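Folding Shirts on the Kitchen Table, and Looking After the Table Too

Laundry Room Notes, by Benedicta Asamoah
Updated 4 Nov 2019

Most of our folding gets done on a table. The bed is too soft and too low, and the top of the dryer is too small for anything bigger than a tea towel. A bare wooden tabletop is flat and firm, and it sits at a height that doesn't hurt your back. These are the methods we use at home for T-shirts and thin tops, followed by what we do to keep the wood in decent shape.

Before you start

Wipe the table with a barely damp cloth and dry it with a second one. Run your palm over the surface and feel for crumbs, dried jam or anything sticky. Pale shirts pick up marks from a table that looks perfectly clean.

Take your watch and rings off if you're folding thin knits. Viscose and fine cotton jersey snag easily, and a pulled thread across the chest of a T-shirt can't be put back properly.

Fold shirts as soon as they're fully dry. If they've been sitting in the basket overnight, shake each one out hard by the shoulders, twice, before it goes down. A shirt with a trace of damp in the seams goes back on the clothes horse. Folded damp, it'll smell by the time you want to wear it.

Laying the shirt out

Put the shirt face down with the hem toward you and the collar away from you. Smooth it from the middle outwards with flat hands. Pushing from one side to the other only moves the wrinkle along.

Get one side edge straight before you worry about anything else. Once that edge is lying true, the rest can be squared up to it. Thin fabric shifts on a smooth tabletop, so keep one hand down on the straight side while the other hand lifts and places.

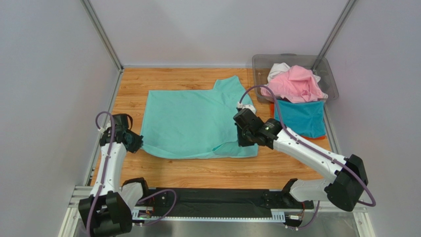

Lift from the corner, with a finger and thumb right at the edge of the cloth. Grabbing a handful further in puts a bunch in the fabric, and you'll have to smooth it out again before the next fold. If a flap doubles back on itself, open it fully and lay it down again. A crease that gets folded in will set as firmly as the ones you meant to make.

The fold we use

1. With the shirt face down, bring one side in to the middle of the back. Fold the sleeve back over itself so it sits inside the new edge.

2. Do the same with the other side. You should have a long rectangle, a bit wider than the collar.

3. Smooth it once, lightly, from collar to hem.

4. Bring the hem up to just below the collar.

5. Fold in half again. For a drawer where the shirts stand on edge, fold in thirds at this point and stop.

6. Turn it over and press down with your palm for a moment.

Long sleeves need one extra move. After folding the side in, run the sleeve straight down toward the hem, so it lies along the body of the shirt. Crossing both sleeves over the back makes a lump in the middle of the stack.

Button shirts get the top, middle and bottom buttons done up first. Doing every button is a waste of an evening.

For kids' shirts I skip step 3. They're small enough to stay flat by themselves, and they won't be folded for long.

A folding board is handy if several people in the house do the laundry and you want the stacks to match. We had a Gamage one for a while and it did the job. A piece of stiff card cut to the width of your drawer is just as good, and costs nothing if you keep a box from the recycling.

Slippery fabrics

Thin synthetics and silky blends won't hold a fold the way cotton does. Lay a clean cotton tea towel under the shirt to give it some grip. Fold it in fewer, larger sections, then put it at the bottom of the stack with something heavier on top.

Sports shirts can be rolled. Fold the sides in as above, then roll from the collar down. My neighbour Mitiku Wolde rolls everything, work shirts included, and he gets more into a suitcase than I do, but I still find rolled collars a nuisance.

How high to stack

Keep a stack low enough that you can take the bottom shirt out without wrecking the others. Put the heaviest cottons at the bottom. If you're carrying stacks upstairs, turn every second shirt the other way around so the collars don't all pile up at one end and tip the lot over.

Keeping the tabletop in good order

Laundry is fairly gentle on wood. Ironing is not. Even with a folded towel underneath, heat and steam can leave a white bloom in the finish, so use a proper ironing board. Wet washing shouldn't be left on the table either.

Buttons, zips and the metal tabs on overalls do the scratching. Lift heavy items onto the table and don't drag them. Jeans go down with the zip facing up.

For ordinary cleaning, warm water and a drop of dish soap on a well-wrung cloth is enough. Wipe in the direction of the grain and dry straight away. Skip the spray polishes if you fold on the table, as some leave a film that can come off on fabric. Selorm Amoah, who refinished ours, told us to leave the polish alone altogether and use a thin coat of hard wax once a year. We do it in August, with the windows open, and keep laundry off the table for two days afterward.

Look the surface over from close up now and then, in daylight. Knots and swirls are part of the timber and need no attention. A scratch will catch a fingernail. A dull patch that stays dull after wiping usually means the finish is wearing thin in that spot, and it's better to touch it up before something spills there.
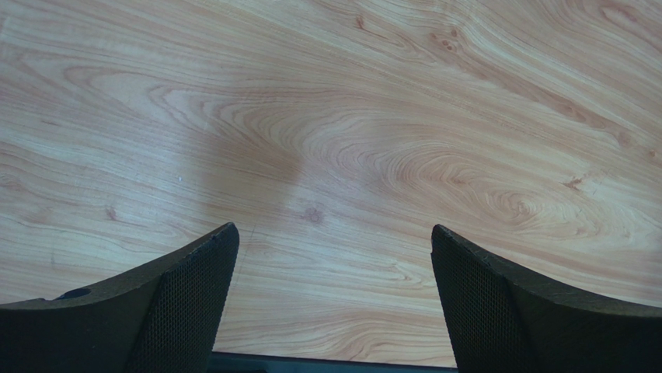
Small marks and what to do about them

Light scratches: rub along the grain with a soft cloth and a little wax in a matching colour. Leave it for an hour, then buff.

White rings: lay a dry cotton cloth over the mark and rub firmly with your hand. If it hasn't shifted, let the table dry out for a day and try again.

Ink: blot it and don't spread it. Test any cleaner on the underside of the table before using it on top.

Rough spots: check them with an old pair of tights over your hand. If the nylon catches, so will your shirts. Sand very lightly along the grain with fine paper, wipe off the dust and re-wax. Fold somewhere else until the wax has hardened.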